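Does a Locking Lid Really Seal? Test It Before You Trust It

Every flap-lid container claims to be leakproof. I've stopped believing the label, and I'd suggest you do the same until you've run this test at your own table.
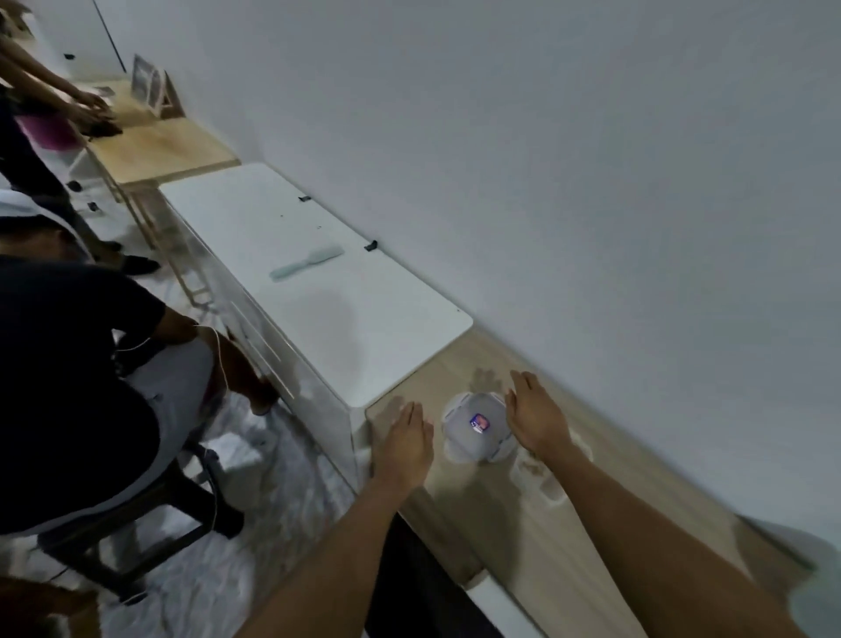 You need the container, some water and a dry paper towel. Skip the food coloring that some guides insist on. It stains the gasket and tells you nothing extra.

1. Pull the gasket out of the lid, wash the groove and press it back in. Most "bad" lids I've met were just dirty ones.

2. Fill the container two-thirds full with cool water. Hot water builds pressure and muddies the result.

3. Set the lid on flat, then close opposite flaps together, one hand on each side. Going around in a circle is supposed to work too — I've had corners lift that way.

4. Turn it upside down on the towel and leave it for 30 minutes. A quick shake over the sink proves very little.

5. Check the towel at the corners first.

If it's damp, reseat the gasket and try once more. Still damp? Use that one for crackers. Chiyo Kawaguchi swears a smear of cooking oil on the gasket fixes it. I tried it on 2 lids and got oily leaks.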